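Project diary, perception and planning group
Brendeo tabletop work, Bruven site
14 May 2018

The group began the day with the replay queue left over from the previous entry. The queue held 344 recorded episodes, and all of them were run through the new version of the pose tracker before noon. Of these, 27 were flagged by the consistency check. The flag is raised when the estimated path of the gripper jumps farther between two frames than the hand could have carried it. In the earlier version such jumps were smoothed over without a record, and the planner then learned from motions that had never taken place. The present version stops, writes the frame number to the log and leaves the episode out until it has been reviewed.

Review of the flagged episodes took up most of the morning. In 13 of them the tracker had lost its position while the gripper was held close to a plain white surface. The table offers very little texture for the software to hold on to, and when the tool comes down low the view is filled by it. The remaining episodes were found to have a timing fault. The width signal from the fingers and the video had drifted apart, so that the fingers were reported as closing on a mug before they had reached it. The timing fault was traced to the Tisen logger, where the clock offset was being read once at startup and never again. A change has been made so that the offset is read at the start of every episode. The change has been entered in the repository but has not yet been merged.

A longer discussion followed on the matter of reflective and transparent objects. The segmentation module continues to treat a clear glass as part of whatever stands behind it. On a plain background the outline is found well enough. On a patterned or folded surface it breaks into pieces, and the grasp planner proposes a closing point on empty air next to the rim. Two remedies were put forward. The first is to add more examples of glass to the training set. The second is to let the planner ask for a second viewpoint when the confidence along the outline falls below a set level. The group agreed to try the second remedy first, as it requires no new labeling. The threshold will be kept in the configuration file and is not to be written into the code, as was done in the past with the approach height.

The approach height itself was also revised. The planner has been using a single value for every object, which suits a mug and does not suit a tall bottle. It will now be taken from the top of the estimated object volume, with a fixed margin added. The Damasceno simulator was used to test the new rule before any use on the table. The simulator ran 425 planned approaches overnight, and the collision report was short enough to be read through at the first meeting. Most of the reported contacts were with a neighboring object and not with the target - a matter for the clearance map, which is still computed on too coarse a grid. Making the grid finer raises the planning time, and the group has not settled how much delay can be accepted.

In the afternoon the work moved to the studio room. The room had been chosen for the variety of its background, with easels, plaster busts and chairs standing well within view of the table. It is a harder room for the tracker than the laboratory, and the lighting differs a great deal from one part of the ceiling to the next. The fixed exposure setting was therefore withdrawn and the limited automatic setting put in its place. The exposure value is now to be stored with every frame, so that any sudden change can be compared with the tracker log.
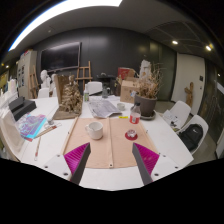
Gripper view of the studio table, with the mug and the small glass on the kraft-paper sheet.

The task definition for this table was written out in full and placed in the shared folder. The mug is the first target, and the glass on the red coaster is the second. The bottle behind the coaster is to be treated as an obstacle in both cases. The dried branches farther back were discussed at some length. Their shape is too fine for the present depth estimate, and the clearance map tends either to lose them or to turn them into a solid block. For the time being the block is preferred, and the planner will be kept away from that part of the table altogether.

The mug handle also calls for a decision. The present grasp scoring takes no account of which way a handle faces, and the preferred closing direction will have to be added as a separate term. A draft of this term exists on a side branch. It was written for an older format of the object file and will need to be brought up to date.

Items carried over to the next entry are as follows.

Merge the clock offset change after a second reading.
Rerun the flagged episodes with the automatic exposure record in place.
Measure planning time at two finer grid settings.
Write the second viewpoint request and its log message.
Confirm with the Bruven office that the studio room remains open to the group through July.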